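Teleoperation Data Needs Fewer Operators, Chosen Better

Most teams that teach a two-armed robot by remote control spend their budget on volume. I think that is a mistake. At Flernholm we recorded 420 demonstrations of shoe tidying in a simulated hallway, then trained on only the 136 by our two steadiest operators. The smaller set gave the better policy. Mixed habits at the grasp, such as heel first or toe first, average into a motion that no operator would make. 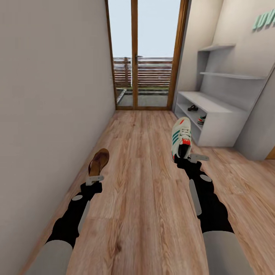 Consistency should be written down before recording starts: which arm moves first, and where the gripper closes.

Comments

Xinyi Wan: Did both sets use the same start poses?

Amedeo Marras: We needed all 1000 of ours. Depends on the task.

Contact | © 2021 Flernholm | Back to top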